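We use cookies to give you the best experience on our site. Accept | Manage preferences

Dear Mariann,

I hope May is treating you kindly! It has been a full month at the Tatorau sorting room, and I'm happy to say we are further along than I dared hope when I last wrote. The donated small parts are now 973 pieces sorted, and Beverley Mellor has been a marvel with the labels – every shelf on the Hiltberg side finally has one.
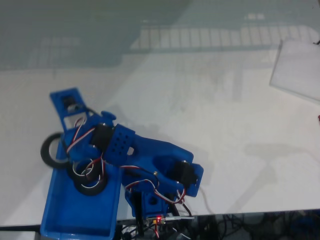 The rubber rings took longer than planned, mostly on account of the sizes, which we had muddled together back in the winter (my fault, I'm afraid). We have settled on keeping them in shallow trays on the tabletop while we work and moving them to the shelves at the end of each session. It has made the afternoons much calmer.

Spending stands at $193 for trays and labels, so we are well inside the grant. We still have 22 boxes to open, and I would love to finish them before the Inero visit if we can manage five more sessions – I'll write again once the dates are settled.

With warm thanks from all of us,
Yupanqui Parts Library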